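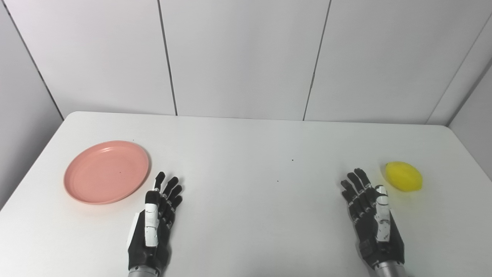 Tenport, Sunday, June 23, 2024

How to budget for a two-handed bench cell without running out of money by February

Quick one as I've had the same email a few times now. You've got approval for a humanoid setup, two arms, two five-fingered hands, a table, and somebody upstairs wants a single number. Don't give them the quote total. Do this first.

Step 1. Write the task down before you ring anyone. One line. Ours was "put the lemon on the plate". Sounds silly but it sets the reach, the grip and the size of the table, and suppliers can't upsell you past it.

Step 2. Split the sheet into hands, arms, booth, props, spares, people. Hands get their own line. Fingers are where the money goes after delivery, not arms. Lots of small joints, lots of small bills.

Step 3. Ask for three things in writing: lead time, price of a single replacement finger, who pays return carriage. Langlois gave us all of them on one page. Uvia took 6 weeks and missed out the carriage. Guess which one cost more in the end.

Step 4. Booth. Cheap and people still forget it. Plain pale walls, white top, even light, no clutter behind the work. Get the panels measured after the arms are on the drawing, not before. We did it the wrong way round and paid for the side walls twice.

Step 5. Props. Put 1,000 in the sheet and leave it alone. Plates, fruit, boxes, cups. Keep the shapes simple to start with, one flat thing and one round thing is plenty for the first month. Choose colours that show up against a white top, pink and yellow are both fine.
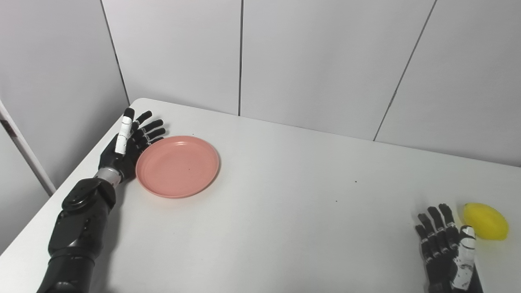

Step 6. Spares. Order 2 thumbs with the hands, on the same invoice if you can. Seperate orders go to the back of the queue at Kasdale and you'll pay delivery again.

Step 7. People. Set-up days, training, someone to reset the table between runs. We put down 8 days for the lot and went well over. Double whatever you first thought.

Step 8. Contingency goes at the bottom as its own line with a name on it. If it's hidden inside the other lines it gets cut, every time.

Before you send it off, check:
- VAT in or out, say which
- delivery to the room, not to the loading bay
- warranty starts at sign off, not at dispatch
- power and network sockets on the right wall

Blank sheet is on the downloads page, old version has a broken sum in the spares row so dont use that one.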